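Mending Basket: Small Stitches, Long Life

I love a good mend! Give me a split pillow seam and a cup of coffee and I'm happy until lunch. Start with your thread. Cut it no longer than your forearm, run it over a bit of beeswax, and it will hardly tangle at all. For upholstery and anything you can't reach behind, get yourself a curved needle.

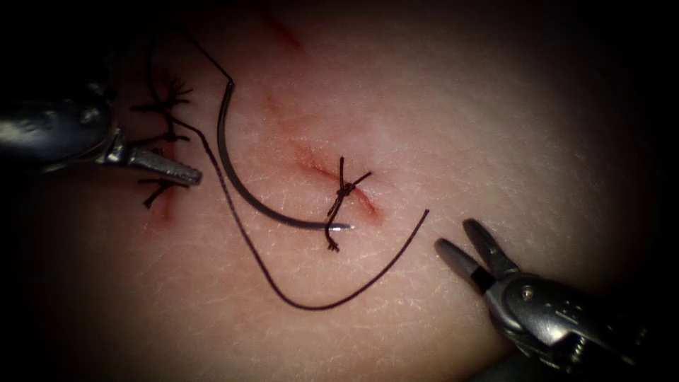 Curved needle, black thread and four tied knots.

Yolanda Crenshaw taught me to tie off every stitch separately on a couch cushion, so that if one goes, the rest hold. It's slower, but my old Hutchins armchair is still in one piece!

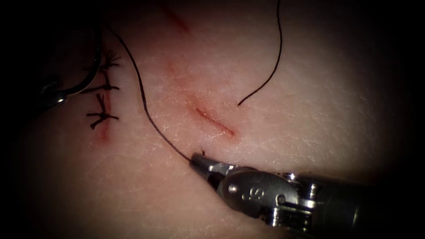
Mark your good tools before they wander off to the garage. Nail polish works on plastic handles (two coats, let it dry overnight), and masking tape will do for a week or so. On metal, engraving is best by far, like the S on that steel wrist joint, easy to read and no ink to wear away. I did my pliers and both seam rippers in one evening.

Pliers, by the way, are wonderful for pulling a needle through denim or canvas.

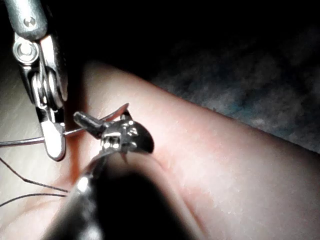 Wrap the jaws in a scrap of felt first and they won't chew up the needle. A rubber jar opener gives a nice grip too.

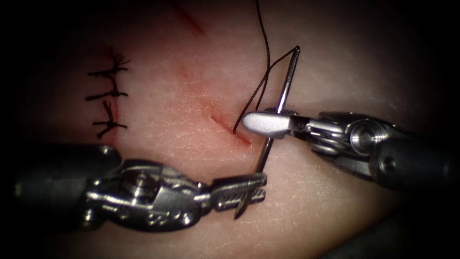 KNOTS AND TAILS

Leave your tails a little long until the whole seam is done, then trim. Wool can take a shorter tail than slippery nylon.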